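Perkovis endgame – is the color lock thing worth it or am I playing it wrong

tilevagrant
Stuck on 283 in Perkovis for a week now. Three stars on everything before it. The board gives you the locked corners and then the lock color changes every five moves, and I swear the drops are rigged so you never get the one you need. Do I burn boosters or is there a trick? Playing on phone, no spending.

salazar_joc
not rigged. you're matching up top too much. play the bottom three rows and let it cascade. the lock color shows in the little gem next to the move counter BEFORE it changes, most people miss that

tilevagrant
Wait it previews?? Since when

salazar_joc
since the September patch. tiny icon, terrible spot for it. – Jocelyn

mofo_anel
Going to disagree with bottom rows. Works till maybe the 200s, after that the locked corners eat your space and cascades just stall. I cleared 283 by ignoring the locks for the first half and building two bombs on the left side. Then swap them together right after a color change. Took me 9 tries, no boosters.

salazar_joc
9 tries is not exactly a recomendation lol

mofo_anel
It's 9 more wins than complaining gets you

hexpony
Can we talk about how much better Bresow does this. Same idea, locked tiles, but the lock color is YOUR choice. You feel smart when it works. Perkovis just makes you wait around.

cristobal_h
Bresow is way too easy though. Finished the whole map in a month and never once had to think. Give me Perkovis and its dumb corners. I'm on 902 and still losing, happily.

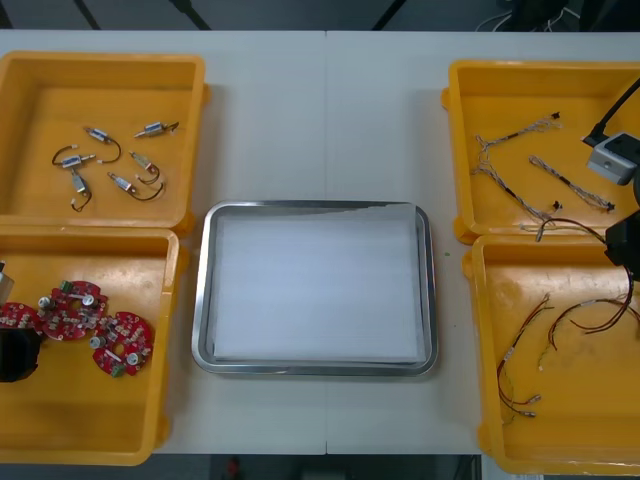 hexpony
Easy is fine if the puzzle is good, and I don't think hard and good are the same thing. The bit I love in Bresow is the sorting stages between chapters, where stuff piles up in the middle and you push it out to the sides by type before the timer runs out. No gems, no dragon yelling "fantastic" at me. Wish they'd make a whole game of just that.

cristobal_h
ok the sorting stages are good I'll give you that. The timer is garbage. Turn it off in settings and you lose your streak, why

lilibeth.c
Arancibia did sorting first btw and without a timer. Old now, clunky menus, sound still great. That little click when a row locks in. I play it with the phone charging next to the bed and its half the reason I'm tired

tilevagrant
Update: used the preview gem, got down to one corner left. ONE. Lost by a move.

mofo_anel
Try the bombs

salazar_joc
do not try the bombs, you were one corner off. same thing again but save your last swap for the top right, that one unlocks last

telma_g
Mod hat on for a sec – booster code trading goes in the pinned thread, I removed two posts. Carry on.

Not mod hat: Anel is right about the left side and Jocelyn is right about the preview, do both. Also whoever asked about Targate by DM, no, it's not a match-3. It's a tower game with a match-3 minigame you see once an hour. I wanted to like it. Uninstalled.

hexpony
Targate ad had me convinced it was all matching too. Felt cheated

lilibeth.c
every ad for these is a lie. the pull the pin ones especially

tilevagrant
GOT IT. Preview gem plus one bomb on the left, top right corner on the last move. Two stars only but I'll take it. 284 has fog on it now?? what is fog

mofo_anel
Oh no

salazar_joc
new thread for fog pls, that one needs its own page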